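News from the Estavier Cartilage Group
Jan 9, 2019

The first part of our cartilage study is now closed, and we want to share with the readers of this newsletter what we have learned until today.

Since November our group in Dondton has worked on the question why chondrocytes lose their shape and their normal function when they are grown for a long time in flat culture. After 4 passages the cells look more like fibroblasts, and they produce less type II collagen. This problem is well known, but the early steps of it are not so clear.

We collected 874 culture wells from 41 donors. One half was kept in the usual medium, the other half received a low dose of an inhibitor of the TGF-beta receptor for 30 hours. In the treated wells the expression of type I collagen was lower, and the cells kept their round form for longer. The effect was weaker in cells of older donors. We do not know yet if this comes from the receptor itself or from a later step in the pathway, and for this reason we ask our colleagues to read the numbers with some caution.

The staining of the second series was delayed, as one antibody lot had a high background and we had to repeat the controls. The new lot is good. All slides will be scored again by two readers who do not know the treatment.

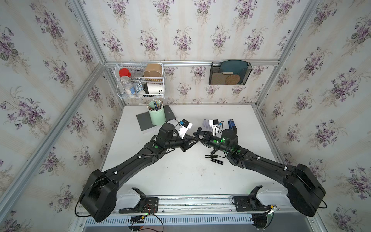
Two robot arms over a white tabletop.

The raw data will be placed on the Veltell server when the scoring is finished. Groups who wish to compare their own cultures with ours can ask for the protocol at the Estavier office. Please write in your message which medium and which serum you use. The next part of the study will be done together with our partners in Um, and it will treat cells in alginate beads.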